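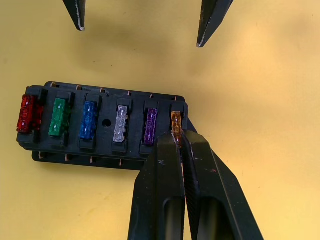 Which fuse colours correspond to which ratings in a standard blade block?
For standard blade fuses the usual convention is red for 10 amps, blue for 15, clear for 25 and green for 30. The number moulded into the top of the fuse takes precedence over the colour.

Reading time: 3 minutes

Thread: Bench practice for fuse block refitting

Catrin Kemeys (moderator)
Members are asked to comment on the draft procedure for removing and reseating blade fuses at the bench. The draft currently requires that every fuse be withdrawn before a block is inspected. Comments will be received until Monday.

hwogan
I do not support full withdrawal. Each removal wears the socket contacts, and a block that has been opened often enough will no longer grip. At the Jindham depot we remove only the fuse under examination and return it to its own socket before touching the next.
Huw Wogan

lehner_stores
The depot practice is reasonable for a vehicle in service. For a block already on the bench, full withdrawal is the only way to see discoloured plastic at the base of a socket. We refitted 200 blocks under that rule and found heat marks that a fuse-by-fuse check would have missed.

hwogan
Were the fuses returned to the same positions?

lehner_stores
They were, against a written chart. I accept that the draft does not mention a chart, and it should.

ceris2511
May I raise the work surface? A plain mat in one light colour is preferable. Yellow is satisfactory for most fuses, although an amber one can be overlooked on it. Tools should be kept to the far side of the table and returned to the holder between steps.
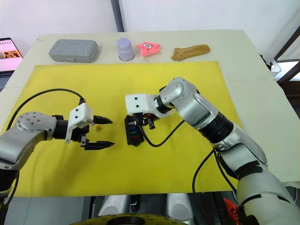 Where should small parts be placed while a block is being worked on?
Small parts should go in a shallow lidded tray beside the block, with one compartment for each socket position. Parts of unknown condition are to be held in a separate container.

Catrin Kemeys (moderator)
The point on mat colour is noted. I would prefer that the procedure specify contrast and leave the colour to each workshop.

foken_bench
Grey shows black plastic poorly and white glares under a lamp. If the matter is left to each workshop, some 100 different answers will follow. I would specify the colour.

hwogan
I disagree. A workshop that already owns suitable mats should not be required to replace them.

Catrin Kemeys (moderator)
The next draft will include the position chart and a contrast requirement. The question of full withdrawal remains open. Members with records of socket wear are invited to submit them in this thread.

Related threads
Choosing a puller for mini blade fuses
Labelling a fuse block after refitting
Storage of spare fuses by rating
Cleaning socket contacts: permitted products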